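Minutes of the gripper comparison meeting, Multorton workshop, Feb 12, 2024
Notes by Man-sik Wang (my turn again, so complaints to me) 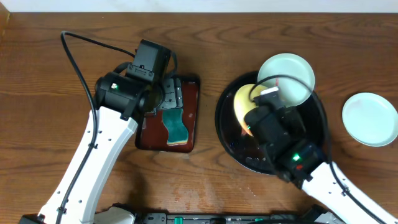 We started with the kitchen tabletop task, since that was what most people had come to talk about. The question we've been going back and forth on since January is whether the fingers on the Truvov grippers are good enough for mixed kitchen stuff, or whether we should move to the softer Seol ones before we do any more runs. I said I'd like us to stop arguing from memory and look at what the arms are being asked to do. Take the left arm, with those gray perforated metal fingers hanging over the red tray and the green and yellow sponge lying under them. A sponge forgives you nearly everything! You can come in crooked, squeeze way too hard, and it still goes where you want it. Then look over at the right arm, which is down inside the frying pan next to that pale yellow piece of food, with a mint-green plate overlapping the rim of the pan, and you've got a very different afternoon ahead of you. We agreed the two sides of the table shouldn't be scored as if they were the same job, and from now on they get separate columns in the sheet.

Perforated fingers. Long discussion, longer than it needed to be, and I was a big part of that. The case for keeping them is that you can bolt pads onto them wherever you like, and we already have a drawer full of pads. The case against is that bare metal on a smooth plate rim is a bad match, and I don't think anyone in the room disagreed once we'd said it out loud. I asked for one more round with the thin rubber pads before we spend money on Seol fingers. That was accepted, with the condition that I do the cutting and gluing myself (fair enough, I suggested it).

There was a side question about whether pads would throw off the closing width. They will, a little. The controller needs to be told about it, and last time we forgot and then spent most of a morning blaming the servo. I've put a line in the setup sheet, near the top, in capitals.

Plates. We keep two different problems in one bucket here. A plate lying flat on the table has to be tipped up before the fingers can get under it, and a plate leaning on something is already half picked up but can slide away from you. My own feeling is that the leaning one is easier to grab and easier to drop. Others thought I had it backward. We'll run both and write down which kind it was each time, which we haven't been doing, and I'm a bit embarrassed about that.

Food pieces. Short item. The worry was crushing. The force limit on the controller goes up to 300 on its own scale, and we've been leaving it at whatever the previous person used. Agreed that it gets set back to the default at the start of each session and that any change goes in the notes. I'd love for us to have a proper low-force setting just for food, but that has to wait until the pads are sorted out, or we'll be changing two things at once and learning nothing from either.

Controllers. We've now got logs from both, the old one and the Ritus board. I went through as many as I could stand before the meeting. There are 492 episodes in the shared folder, and a good chunk of them have no note saying which controller was running, so I've left those out of the comparison entirely. From the rest, my impression is that the Ritus feels smoother when both arms are moving at the same time, and the old one is quicker to recover when somebody hits stop. I said "feels" and was told off for it, quite rightly. Before the next meeting I'll pull the actual timing out of the logs and bring a plot.

We also talked about whether to run the Ritus on both arms or keep it on one side only. I wanted one side only, so we could compare on the same table in the same light. The reply was that the two sides have different objects, so it wouldn't be much of a comparison anyway. Good point, and I gave in. Both arms on the Ritus for the next block, then both arms on the old controller, same layout of objects for each.

Cables. I brought this one up. The black cable on each arm runs in a big loop, and on the right-hand side the loop curves out over the mint plate. I'd like it tied in closer to the links before we do any more reaching across the pan. Somebody asked if tying it down would limit the wrist. It might! So the plan is to tie it loosely, swing the wrist by hand through its full travel with the power off, and only then start it up. I'll do the right arm first and we'll see whether the left one needs the same.

Camera. We're keeping the high view over the table for now. There was a suggestion to add a second camera at the wrist, and I'm all for it, but it means more cable, and see the item before this one. Parked until March at the earliest.

Tabletop. The scuff marks on the wood at the lower center came up, mostly as a question of whether we should put a mat down. I argued against it, as a mat would change how the plates slide and we'd lose the link to all the earlier runs. No mat.

Things to do before next time:
Me: cut and fit the rubber pads, tie the right arm cable, pull timing from the logs, make the plot.
Whoever sets up the table: separate columns for the two sides, write down flat or leaning for every plate, reset the force limit first.
Everyone: put the controller name in your notes. Please.

Any other business: the price list from Seol is in the shared folder if you want to look at it. We'll come back to it once the padded fingers have had their 3 sessions.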